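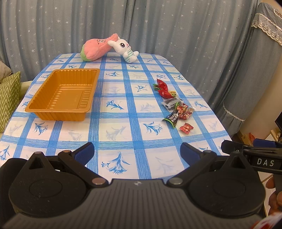
Week two with the Mindum hand-held gripper kit and I'm finally ready to post about it, because I have been boring everyone in my house instead! Short version for anyone who does teleop or imitation learning at home: you hold the gripper, you do the task with your own hand, it records, and the arm learns from that later. My test task is candy sorting. Wrapped snacks on the right side of the table, the golden-orange plastic tray on the left, pick one, place it, next. The fingers have these dark blue ribbed pads and they are what I want to talk about first.

2/ Pads! I've used kits with smooth rubber tips and crinkly wrappers just skate out of them. The ribs on these bite a little. Small twist-wrapped candy was my nightmare object all last year and now it's the one I hand to visitors so they can feel how easy it is.

3/ Specs as I measured them, on my kitchen scale, so argue with the scale. The gripper with battery in is 214 grams lighter than my old Gilmartin unit. Doesn't sound like much. Do an evening of picks with each one and tell me your wrist can't tell.

4/ Setup took me 15 minutes from opening the box to first recording. That includes hunting for a USB cable, which wasn't in there. Mindum, please, put a cable in the box.

5/ How I run a session: reset the objects, start the clip, do the whole tray, stop the clip. I do 20 clips and then take a break, tea, stretch, whatever. My clips get sloppy past that and the sloppy ones really do show up in training (the arm copies my lazy little wobble before the grasp, it's kind of adorable and also a problem).

6/ Somebody asked if you need a clean lab bench. I hope not, because I'm working on a tablecloth with big blue flowers all over it and a couple of plushies at the back. I like a busy table. My first policy was trained on plain gray foam and it fell apart the second I moved it anywhere with a pattern.

7/ Flat things are still hard. Sachets lying flush on cloth, the jaws want to pinch fabric along with them. What's working for me: come in low, touch down with one finger first, let the other finger do the closing. Natnael Assefa showed me that one over a video call and I went straight back and re-recorded all of Tuesday.

8/ Long skinny snack sticks are the opposite, super easy to grab, annoying to place. Grab them in the middle or they swing and clip the rim of the tray. I've started grabbing off-center on purpose in a few clips so the arm sees how to recover.

9/ Software. The recorder app is called Parnia and it's plain, which I love. Big start button, big stop button, a list of clips, a trash icon. You can tag clips by voice while you're holding the gripper, so I just say "bad grasp" out loud and keep going. My only gripe is that the tags don't carry over if you rename the session folder. I lost a whole evening of tags that way. Don't rename the folder!!

10/ Export went fine to my own training scripts. I also tried the Jemden service, where you upload clips and they send back a trained policy. Mine came back in 20 hours. It handled the candy well and was timid with the sachets, same as my own, so I'm blaming my data there.

11/ Things I'd change: the cable (see above), a softer trigger spring, and a wrist strap. I haven't dropped it yet but I've had a couple of close ones reaching across to the far side of the table.

12/ Left-handed people, I got my sister to try it. She says the body is fine either way but the trigger feels better on the right. She still did a full set and asked when she could do another, so take that how you like.

13/ Battery: I charge it overnight and haven't run it flat in an evening. Will do a proper rundown test when I have a day free, probably November.

14/ Would I buy it again? Yep. I paid for this one myself and I'd do it again tomorrow. If you're only curious, borrow one first and try it on whatever's in your snack drawer, you'll know in five minutes if this kind of recording is fun for you. For me it's the most fun I've had with a robot project in ages.

15/ Next up is the same task with the tray moved to the other side, then two trays, one for candy and one for everything else. If you have a good trick for sachets, reply and I'll try it this week and post how it goes.

Filed under: Robotics > Hands-on > Kits & Tools

We use cookies to keep you signed in and to remember your display settings. Accept all | Manage choices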